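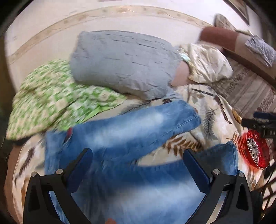
Figure 3. A person in a gray knitted sweater and faded jeans, face-down on a bed, head on a leaf-print pillow.

4.2 How claims of foresight travel

We now turn to the part of the study we had most looked forward to: what happens to a politician's claim of having predicted an attack once it leaves the rally stage. Earlier work has mostly asked whether such claims are true. We wanted to know who repeats them, in what words, and how long they stay in circulation, and the Lomow archive turned out to be a wonderful place to look.

The archive holds 2,037 broadcast and newspaper items in which a candidate or officeholder says that he or she saw a violent event coming. We removed reprints and items under three sentences long, which left 657 for close reading. Two coders worked through all of them using the Borkowska scheme, which sorts each claim by how exact it is: a named target, a named group, or a general sense that "something big" was on the way. Disagreements were talked through until both coders were happy with the label, and the talks were often the most useful hours of the week.

The general claims did best, and by a wide margin. Of the items we read closely, 172 were picked up again by a second outlet within the same month, and most of these fell in the loosest group. A candidate who says he warned of trouble gives a reporter very little to check. A candidate who says he named the group in a book invites someone to go and open the book! Several local papers did exactly that, printing the passage next to the quote, and those stories are a pleasure to read.

We also found a pattern we had not planned for. Claims rose sharply in the weeks before an anniversary, as we expected, but there was a second rise in April, well away from any memorial date in our list. The Drilberg regional papers account for much of it. Their primary season opens that month, and candidates there seem to reach for old warnings when they introduce themselves to voters (one used the same two lines at every stop on a bus tour, down to the pause). Whether this holds in regions with a later primary is a question we would love to see taken up.

Corrections moved more slowly. In the Wornilport sample, a fact check usually ran on an inside page or in the evening bulletin, after 9 p.m., while the first claim had led the morning news. Readers who met both would have needed to follow the same outlet all day. Section 4.3 looks at the smaller set of cases in which the correction itself became the story, and at the wording those headlines shared.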